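Pito – readme

Hi! I'm Puspita Santoso and Pito is the junior hockey shift log I've been keeping since the 18 and under girls at Ostport got a second line worth arguing about. It started as a notes file on my phone, got way out of hand (you know how it goes) and now it's a folder of plain spreadsheets you can grab and use however you like.

What's in it

There are 1,179 rows. One row is one shift by one forward line, home or away. Practice games are out, and so is the outdoor game at Drurnisden – the wind was pushing the puck around so much that the numbers looked silly next to everything else.

shifts.csv – the main file, start with this one
lines.csv – who skated with who, by jersey number only
rinks.csv – short notes on each rink, mostly about the boards and the ice
old/ – my first try, don't use it, I just can't bring myself to delete it

Columns in shifts.csv

game – short code, home team first
period – 1 to 3, or OT
line – matches lines.csv
sec – length of the shift in seconds
entry – carried, dumped, or none
shots – for, then against, with a slash between
zone_end – where the puck was when they came off
mood – my own gut feeling, 1 to 5, please don't build a model on this!

How it gets logged

I sit high up near the blue line with a stopwatch and a clipboard, and I type it all in at home with a big mug of tea. Sointu Kemppainen goes over my entries against the rink video afterward. We disagreed on about 300 rows the first time through, nearly all of them over what counts as a dump-in. Her rule won: if the puck crosses the line with no one in control of it, it's a dump, even when the winger was clearly trying to make a pass. I still grumble about it, but the file is a lot steadier now.

Known problems

Short shifts are shaky. If a line goes on and comes right back off, I may have missed the start, so anything under 10 seconds has a blank in sec. Valtonen's team also likes to change one winger at a time, which my line codes handle really badly (sorry). And blanks are blanks, they are not zeros. Please, please don't fill them with zeros.
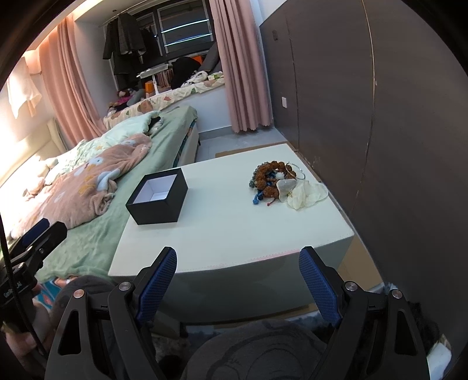 Clipboard sheets are the real source, so I hang on to all of them even after they're typed in. I went through a few ways of storing them before settling on one folder per month. If you're starting a log of your own, don't go for something like the open black gift box on the white ottoman – nice looking, white on the inside, and no lid on it, so the first person to bump it has your whole second period on the rug. Folders with an elastic band, all the way. Write the game code on every sheet too, front and back.

Using it

Do what you want with it, just mention Pito somewhere and keep the jersey numbers as numbers. These are kids, so no names, no "top prospect" lists and no rankings of single players. Line-level stuff is great, and I'd love to see somebody do entries by period, as my hunch is that everybody starts dumping the puck once their legs go.

Changes

Version 2 has Sointu's dump-in rule all the way through and the fixed rink notes. June is when I clean up the overtime rows, so hold off on those until then if you can.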